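Trindis project update: teaching by hand

June 11, 2023

The Trindis group has moved on to bags. Over the spring the work was mostly boxes and tins, which hold their shape and can be picked up from nearly any side. Bags are harder to grip and harder to teach, and the group now spends most of its recording time on them.

Each task is shown to the robot by a person. Sanne De Bruijn and Roel Kuipers share the work in sessions of 20 minutes, with a break before they trade places. One guides the arm to the bag, closes the gripper on a handle, lifts, and sets the bag down again. The other keeps the log and marks any run where the grip slipped or the arm had to be backed out.

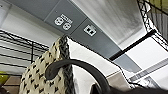 Handles cause most of the trouble. A stiff one stays up and gives the gripper something to close on. A soft one falls against the side of the bag, and the operator has to come in low and work the finger underneath. Roel prefers to do this by remote control from the desk. Sanne still moves the arm directly, and says she can feel when it starts to drag on the fabric. Both kinds of recording are being kept for now, in separate folders.

The current set has 26 tasks, and 8 of them involve a bag of some kind. Jolien Segers is going through the early recordings and will drop those where the operator paused too long before closing the gripper.

Training on the new set starts in July. Anyone who would like to try the controls before then can write to Jolien. First-time operators should plan on 2 sessions, the first of them for practice only.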